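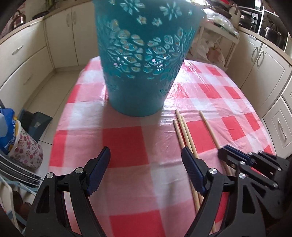
What is Fondano releasing this season, and who made it?

Fondano is releasing Garkow, a vinyl art figure designed by Sutrisno Ismail and sculpted by Róisín Lynch, in a first edition of 500 pieces that goes on sale in August.

Those of you who have followed our little company for a while will know how long we have wanted to make a figure with Sutrisno. He first showed us a pencil drawing of Garkow over a very long lunch, and I don't think any of us finished our food! Garkow is a night watchman with a snail's shell, a heavy wool coat and a lantern he can never quite keep lit, and he walks the harbor wall at Riltdale, the made-up town that Sutrisno has been drawing since he was a teenager. There are stacks of sketchbooks about the place, with tide tables and bakery menus and the names of all the ferries, and we would happily have spent another year just reading them.

Turning a drawing into something you can hold in your hand is a different job, and for that we went to Róisín Lynch. She worked in clay first, as she likes to do, and went through 2 complete versions of the shell before she and Sutrisno agreed on the curl of it. The coat took even longer. Sutrisno wanted it to hang as if the pockets were full, and Róisín kept adding weight to the hem until it looked right from behind as well as from the front.

"I draw him from the left side nearly every time, so I had no idea what his back looked like," said Sutrisno Ismail. "Róisín sent me a photo of the back of his coat and I thought, well, there he is. I went and redrew a whole chapter after that."

The standard edition comes in harbor blue with a mustard lantern. The head and both arms turn, and the lantern lifts off its hook. A second colorway, called Low Tide, is limited to 200 pieces and has a gray-green coat and a clear shell. Rommel Sebastian, who has painted our prototypes from the very beginning, is also finishing 102 figures by hand for our mailing list members, each one signed under the left boot. We asked him to do fewer and he wouldn't hear of it.

Every Garkow comes in a printed box with a fold-out map of the Riltdale harbor wall, lettered by Ratih Santoso. Please do unfold it - she has hidden the watchman's cat in there, and it took our whole office most of an afternoon to find him.

Garkow will be sold through the Fondano online shop and at Sutanto, the gallery store that has hosted so many of our launches. Sutanto will also show Sutrisno's original drawings alongside Róisín's clay models for the whole month, and both artists will be there on opening night from 6 p.m. to sign boxes and chat. Entry is free, and children are very welcome.

Online orders for the standard edition and Low Tide open at 10 a.m. on release day, with a limit of one of each per household. Mailing list members will get a separate email about the hand-painted figures, which will be offered by drawing.

For review samples, photographs or interviews with the artists, please contact Darius Jõgi in the Fondano press office.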